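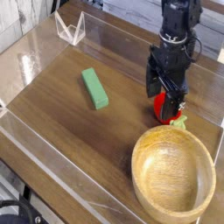 Figure 1. Toy strawberry with a light green leafy calyx.

Strawberry Waste Between Farm and Kitchen in Brarnier

Student project report, Food Systems course

1. Background

Our group wanted to study how much fruit is lost after it has been picked. We selected strawberries for two reasons. They are sold in almost every food shop in Brarnier during the season, and they spoil very quickly compared with apples or carrots. In the first meeting we planned to study five kinds of fruit, but our teacher advised us to make the topic smaller, and we agreed.

The main question of the report is: at which step between the farm and the home is the largest part of the strawberries thrown away? The second question is what the households do with berries which are soft but still possible to eat.

2. Places and method

We worked with one farm in Patby and one shop, Wovton, which buys from this farm. The farm packs the berries in trays and brings them to the shop early in the morning, usually before 7 a.m. The study was done in June, when the weather was warm and the deliveries came every day.

At the shop we were allowed to weigh the berries removed from the shelf for 18 days. The staff put them in a separate box and we came in the evening with a kitchen scale. The total delivery during these days was 3,880 kilograms, according to the delivery papers of the shop.

For the household part we gave a paper form to 100 homes in the Yazzie district. In the form people wrote when they bought strawberries, where they kept them, and what they threw away. We received 50 forms back. Some were not complete, but we used the answers which were clear.

3. Results from the shop

The loss at the shop was smaller than we expected. On most days the box was less than half full. The largest losses came after rain, because the berries were picked damp and mold appeared already on the next day. The shop lowers the price in the late afternoon, and this helps to sell the last trays -- we saw several times that they were gone before closing.

The staff also told us that customers move the trays and turn them over to see the bottom berries. This causes bruises. We did not have a method to measure this, so it is only mentioned here.

4. Results from the households

In the homes the picture was different. Many families wrote that they bought a large tray since it was cheaper, and then could not finish it. One family threw away up to half of a tray in one week. Berries kept on the kitchen counter were thrown away more often than berries kept in the refrigerator. Washing was also important. Families who washed all the berries at once and put them back in the tray wrote "mold" in the form more often than families who washed only what they wanted to eat.

About soft berries the answers were mixed. Some people make jam or put them in yogurt, and a few freeze them. Others throw them away together with the moldy ones. Several older persons wrote long comments with recipes, which we did not ask for but enjoyed to read.

5. Problems in the work

The household forms depend on what people remember and want to tell. It is possible that the homes with the most waste did not send the form back. We also forgot to ask how many persons live in each home, and this makes it difficult to compare a large family with a person living alone. In the shop, we lost the weight of one evening when the battery of the scale was empty. We have counted this evening as missing and did not guess a value.

At the farm we could only make interviews. The farm does not weigh the berries left in the field, so the first step of the chain has no numbers in our report.

6. Discussion

From our material it seems that the home is a more important step than the shop. We must be careful with this result, as it comes from one shop and one district. Still, the advice to families can be simple: buy a smaller tray, keep it cold, and wash the berries right before eating. We have suggested to Wovton to sell a half-size tray at the same price per kilogram. The shop answered that the packing is decided by the farm, and the farm answered that smaller trays cost more to buy -- so this question is still open.

If another group continues the project, we recommend to begin with the field losses and to include the number of persons in the household form.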